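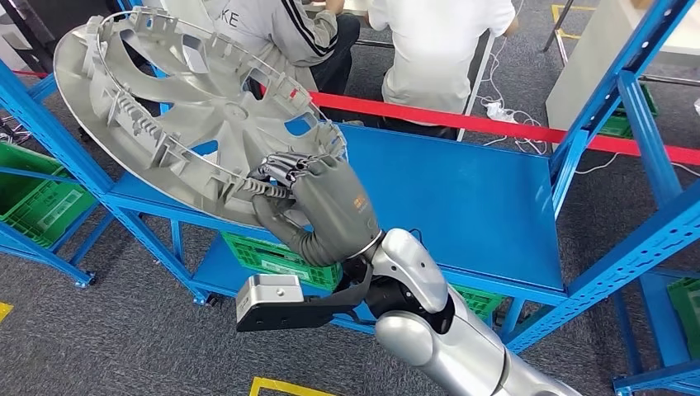
Darragh Buckley: Please put the wire ring ahead of the clips on the new sheet. I had three covers at Drindeck pass on clips and then go back to the bench because the ring had jumped its seat.

Done, Darragh, and thank you -- it's now item 2, and the whole sheet reads better for it!

Feltside wheel trim store
Hubcap and rack checklist, April issue
Replaces the Gilura sheet. Bin any old copies you find on clipboards.

PART A. HUBCAPS (back side up, one at a time)

1. Stock tag matches the shelf list.
OK. Batch 262, plastic, silver, multi-spoke.

2. Wire retaining ring runs through every clip and sits flat in its seat.
OK on the batch after one reseat. Press it back with your thumb and go around again from the start.

3. Clips and tabs: none snapped, none whitened at the root.
One cover set aside with a whitened tab, number 848. It might hold for years, but it doesn't go out of here with our tag on it.

4. Ribs and bosses on the inner surface free of cracks.
OK. A low lamp from the side is wonderful for this. Hairlines jump right out at you, and I wish I'd started doing it long ago.

5. Spokes and center hub: no splits where the spokes meet the hub.
OK. Curved spokes take longer than straight ones, so allow for it.

6. Edge smooth enough to run a gloved finger around.
OK. Gloves on for this one, please. A broken clip can be nasty.

7. Finish: scuffs noted on the tag.
Light scuffs are fine for resale as used. Write where they are, using clock positions with the valve opening or logo at six.

PART B. BLUE STEEL RACK

8. Uprights plumb, feet on solid footing through the carpet.
OK at the front. Rear left foot wanted a packer and got one.

9. Top shelf clear before the check starts.
OK. It's so much nicer to work at this way -- let's keep it up.

10. Diagonal braces fitted and tight at both ends.
Snugged up one end, a quarter turn. The Henriques rack key fits, and it now hangs on a hook by the light switch.

11. Beams and crossbars looked at from underneath.
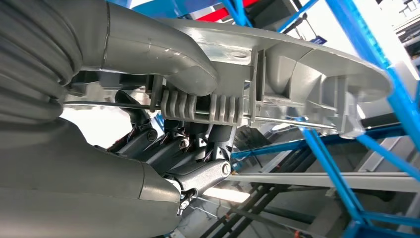
Item 11: blue steel framework, low angle.

No bends found by hand or by straightedge. Get right down for this item, kneeling pad and all. The old sheet had us checking from standing height and we missed a dinged crossbar for a whole winter.

12. Paint: chips touched up, bare metal noted.
One chip noted on the second rack. Touch-up paint is on order, ref. 369.

13. Load notice readable and at eye level.
FAIL. Faded. New one to be printed this week.

14. Walkway in front of the rack clear.
OK.

TIME TAKEN
45 minutes for both parts, including the reseat and the packer. Great going for a first run with the new sheet.

STILL OPEN
Item 3, cover 848, waiting for a decision on parts or scrap.
Item 12, touch-up.
Item 13, notice.

Further comments go on the back of the sheet, initialed, with the item number in front.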